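谁来刷马桶，应该写进装修合同

我用中文写文章的时间不长，有些句子可能太直，请读者原谅。我想谈的是一件很小的事：马桶装好以后，第一次应该由谁来刷。

去年我和妻子在Tridasbridge租了一套刚装修完的公寓。房东交钥匙的时候很高兴，给我们看了新的地板、新的灯、新的水龙头。卫生间的门他也打开了，但是很快又关上。晚上我自己进去，看见马桶里面有一圈灰色的痕迹，水箱盖上有手印，地上还有剪下来的胶带。我蹲在那里刷到十一点。刷完以后，我心里有一个问题，到今天还没有放下：这个工作是谁的？

房东说，是装修公司的。装修公司叫Garrido，他们说，合同里写的是“安装并测试”，没有写“清洁”。卖马桶的店说，货离开仓库的时候是干净的。三个回答都有道理，可是三个回答加在一起，马桶还是脏的。

后来我查了Garrido的报价单。清洁这一项是有的，叫“精保洁”，要另外付245元。房东没有选。我不怪他，一般的人看到这一行，会以为是擦玻璃、拖地板，不会想到马桶里面。装修的总价那么高，最后省的偏偏是这一点钱，我觉得很可惜。

我的意见是，马桶、洗手盆、淋浴这些身体要接触的东西，第一次清洁应该算在安装里面，不应该算在保洁里面。木工做完柜子，会把木屑吸掉，没有人为这个再收一次钱。油漆工撕掉纸胶带，也不另外开单。为什么卫生间就不一样？我想，是因为我们大家都觉得刷马桶是一件低的事情。会装的人是师傅，会刷的人就不是师傅。这个想法我不同意。

刷新马桶其实需要一点知识。工地的灰和家里的灰不同，里面有水泥和腻子，硬的颗粒很多。如果拿钢丝球去擦，釉面会留下划痕，以后更容易脏。正确的做法是先冲水，让灰软下来，再用软毛的刷子，从边沿下面开始，慢慢往排水口走。边沿下面那一圈最容易忘记，因为站着的时候看不到。座圈底下的小胶垫也要擦，盖子后面的合页也要擦。一个认真的人做完一个马桶，需要13分钟，我自己计过时间。

有的读者会说，工人已经很累了，你还要给他们加工作。这个批评我接受一半。工作加了，钱也应该加，而且要写清楚，写在安装那一行里，让付钱的人看得见。我反对的是现在这种办法：工作没有消失，只是悄悄移到下一个人的手上。下一个人可能是租客，可能是老人，也可能是房东从Uvurley叫来的小时工，她拿的是打扫一间屋的钱，做的是收拾一个工地的事。

也有人说，反正入住以前还要再打扫，现在刷了也白刷。这句话我听过很多次。我的经验是，脏的东西会让别的东西也变脏。马桶旁边如果已经有纸团和空瓶子，后来的人就会继续往那里放。反过来，马桶刷过了，墙边的纸箱和水管就会有人觉得应该搬走。这个道理我没有办法证明，但是我在三个工地都看见过。

我最近一次看见，是在一间墙已经刷白、地面还是水泥的屋子里。几个马桶靠着墙站着，纸架也装上去了，连卷纸都挂好了。地上的灰还很厚，可是有人已经拿起刷子。我站在那里看，心里有一点感动，也想起自己在Tridasbridge蹲着的那个晚上。

我希望像Dredumel这样的装修平台，能把“首次刷洗”四个字放进标准合同。四个字不占地方。房东签字以前会读到，工人开工以前也会读到，租客打开卫生间的门，就不用先找刷子。

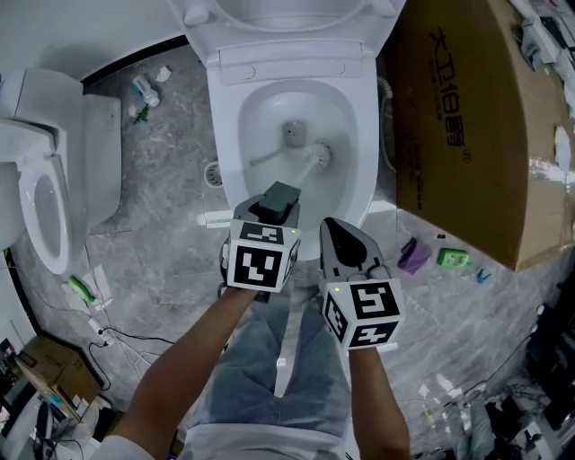
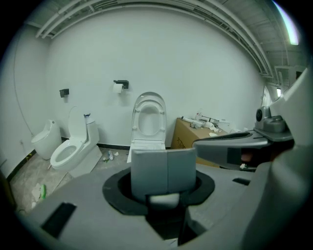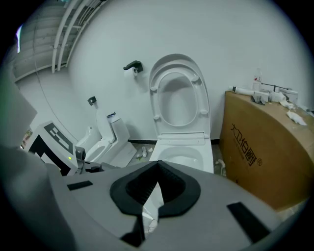 靠墙安装的白色马桶。第一张是用白色长柄刷刷洗马桶内壁，后两张可以看到墙上的黑色纸架。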